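Getting the best out of fresh mackerel

Mackerel season is back at Fivholm harbour and I couldn't be happier! It's cheap, it's full of flavour and it cooks in minutes, so do have a go even if you've never bought a whole fish before. A few things I've picked up over the years:

Buy it stiff. A really fresh mackerel stays almost straight when you hold it by the head, and the eye should be bright and bulging.

Get it cold as soon as you're home. I lay mine on a tray of ice, cover it with a damp cloth and put the lot at the bottom of the fridge. Eat it within a day if you can.

Rinse with cold water, never warm, and dry it very well with kitchen paper (wet skin sticks to everything).

Slash the sides, salt them and leave for 12 minutes while the grill heats up. Then give it 4 minutes a side, a bit longer for a fat one.

Pin bones come out best with flat-ended tweezers. Pull towards the head end, with your other hand pressing the flesh down.

For smelly hands, rub with half a lemon and a pinch of salt before you reach for the soap. Boards get the same treatment, then a good scrub.

Gooseberries are gorgeous with it, by the way, and so is rhubarb if you're too early for them.

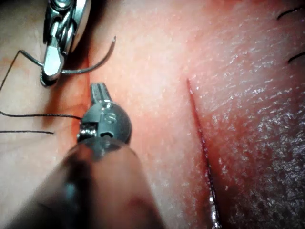 By the Willen Kitchen Page
Filed under: Fish, Quick suppers

Next up is smoking mackerel in an old wok, with plenty of tea leaves and all the windows open!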